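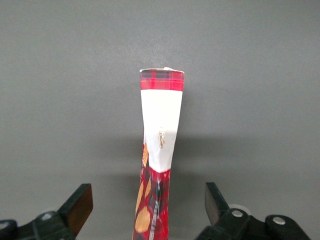 Noche de cine en casa: trucos para que el salón se oiga y se vea como toca

Actualizado el 03/09/2022

Con septiembre vuelven las tardes cortas, y con ellas mi plan favorito del mundo entero: película larga, manta y algo de picar. Llevo años afinando el salón para esto (es un salón normalito, de piso, con la cocina al lado y una ventana enorme) y os dejo los trucos que de verdad uso. Casi todos salen gratis o casi, ¡y se notan desde la primera película!

La luz, antes que nada

Apagarlo todo parece lo más cinematográfico, pero a mí me cansa la vista una barbaridad. Lo que mejor me funciona es una lamparita de luz cálida detrás de la tele, apuntando a la pared. La pantalla parece más contrastada y los negros se ven más negros. Si la bombilla es demasiado fuerte, giradla hacia el rincón.

Para la ventana, una segunda cortina oscura colgada de una barra de presión. Se pone y se quita en un momento, sin taladro, y en verano sirve también para el calor. Que sobre tela por los lados, al menos un palmo, o entrará una raya de luz justo encima de la cara del protagonista.

Los reflejos se buscan con la tele apagada. Sentaos en vuestro sitio y mirad qué aparece en la pantalla: en la mía salía el reloj del horno, verde y brillante. Ahora le cuelgo un paño de cocina cuando el horno está apagado y frío, y listo.

Limpiar la pantalla sin dejar cercos

Tele apagada y fría. Primero un paño de microfibra seco, sin apretar, de arriba abajo. Si quedan huellas, humedecéis otro paño con un poco de agua destilada, lo escurrís muy bien y repetís. Nunca pulverizo sobre la pantalla, que el líquido se cuela por el marco inferior. Y nada de limpiacristales, alcohol ni papel de cocina.

El mando se merece su repaso también. Fuera pilas, bastoncillo apenas húmedo entre los botones y a secar boca abajo. ¡La de migas que salen de ahí!

Que se entiendan los diálogos

Mi gran descubrimiento del año pasado. Vi El tercer hombre con el volumen por las nubes y seguía perdiéndome frases. El problema era el mueble: la barra de sonido estaba metida en el hueco, un palmo hacia dentro. La saqué hasta el borde, le puse debajo un trozo de alfombrilla antideslizante y fue otra película.

Más cosas que ayudan:

Una alfombra gruesa entre el sofá y la tele.
Libros en la pared de detrás, cuanto más desiguales mejor.
El modo noche o de voz clara, si vuestra tele lo tiene. Suele estar escondido en el menú de audio.
Fieltros adhesivos bajo los adornos que vibran con los graves.

Palomitas en olla, como en el cine

Olla ancha de fondo grueso, 2 cucharadas de aceite suave y tres granos de maíz. Tapáis, fuego medio, y cuando revientan los tres echáis el resto, lo justo para cubrir el fondo en una sola capa. Fuera del fuego medio minuto, para que se calienten todos por igual, y de vuelta. Dejad la tapa un pelín abierta para que salga el vapor - así quedan crujientes - y retirad cuando pasen un par de segundos entre un estallido y otro.

La sal, finísima. Yo la paso por el mortero, porque la gorda se va toda al fondo del bol. Y si os gusta la mantequilla, mejor clarificada, que no las ablanda.

Si queda aceite pegado en la olla, agua caliente y una cucharada de bicarbonato mientras veis la película. A los créditos sale solo.

Orden para los discos

Sigo comprando DVD, qué le voy a hacer. Tengo más de 200 y los guardo de pie, nunca apilados, lejos del radiador. Los ordeno por director, con cartulinas de separador que sobresalen un dedo. Para limpiar un disco, paño suave y siempre en línea recta desde el centro hacia fuera, jamás en círculos.

Los cables, con tiras de velcro y una etiqueta de cinta de carrocero en cada enchufe. El día que haya que desconectar el reproductor os vais a acordar de mí, ¡palabra!

El sofá, por último: separadlo un poco de la pared si podéis. Los graves retumban menos, y detrás cabe la cesta de las mantas.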